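Home Diary Garden About Contact

We use cookies to remember you between visits. By staying on the site you agree to this. OK / Read more

April 2021

Up at stupid o'clock again. Rain on the back window, then none, then rain. Kettle, toast, the last of the marmalade Svenja gave us, which I've been scraping at for a week with the long spoon. Must return jar. Must return ALL the jars, there's a bag of them by the door.

Seed potatoes still not in. I know. Geeta got hers in ages ago and mentioned it twice on the phone. Mine are sitting in egg boxes on the landing growing little purple horns. Told her the ground here is colder than hers - true, it's the Kurkarcombe side, we get sun for half the day and then the hill eats it. She said hm.

Dug from after breakfast until my back gave up. Got one trench done and most of another. The soil is heavy as anything where the old hen run was, lovely stuff further along. Found a teaspoon, a marble, a piece of blue plate. Put the plate piece on the sill with the others. Also a great many roots from the plum, which wanders wherever it likes. Chopped some, felt bad, chopped more.

Bill from Khurana for the fence came at lunchtime. 500!! For three posts and a gate that sticks. The quote was 300 and I have it in writing somewhere, probaly in the drawer with the batteries. Rang and got the machine. Rang again, got a young man who said he'd look into it and took my number down wrong the first time. Will ring tomorrow. I'm not paying the other 200 until somebody tells me what it was for.

Walked down to Cladport in the afternoon to post Tomomi's parcel. Wind off the water, hat nearly gone. The bakery has changed hands and the seeded rolls are smaller. Bought two anyway. Sat on the wall and ate one. A man was painting the hull of a boat a terrible green and whistling the same bit of tune over and over, I've had it in my head since.

Post office line right out the door, all of us standing miles apart and shouting about the weather. Saw Madhu at the far end. Her knee is better. She's swapping me a rhubarb crown for some of the potatoes if I ever plant enough to have some, and she says to put manure right on top but not touching the crown. Writing it down so I don't forget. NOT touching.

Home by the top lane, slower, all uphill. Primroses everywhere on the bank. Lambs. Wet feet, need new boots, have been saying so since November.

Soup for supper, out of the freezer, unlabeled. I thought leek. It was pea.
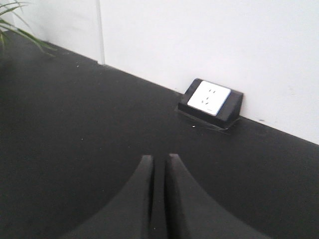
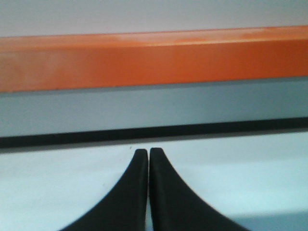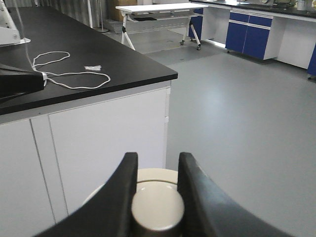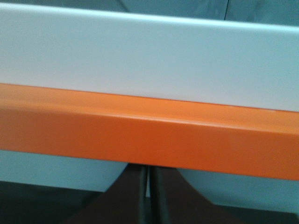 Read 10 pages of the library book and gave up on it. Everyone in it is a doctor and they're all having the same argument. Will try again in the bath, or swap it for the one about the lighthouse that Santosh keeps pushing at me.

Tomorrow - second trench, ring Khurana, jars, find the quote. Wash the blanket if it's dry out. Ask Geeta how far apart for the earlies, I always say a foot and then squash them in and regret it in July. Must also move the egg boxes before somone kicks them down the stairs, meaning me.

Bed. Back is killing me.

Comments (3)

Svenja Voß
Keep the jars till the plums are ready! I have a whole shelf of empties.

Geeta Mathur
A foot. A real foot, not one of yours. And mine are showing already, just saying.

Santosh Pandey
Do not pay Khurana a penny more. They did the same to my brother in Turkar over a shed door. Lighthouse book is on your porch.

Older entries Newer entries Back to top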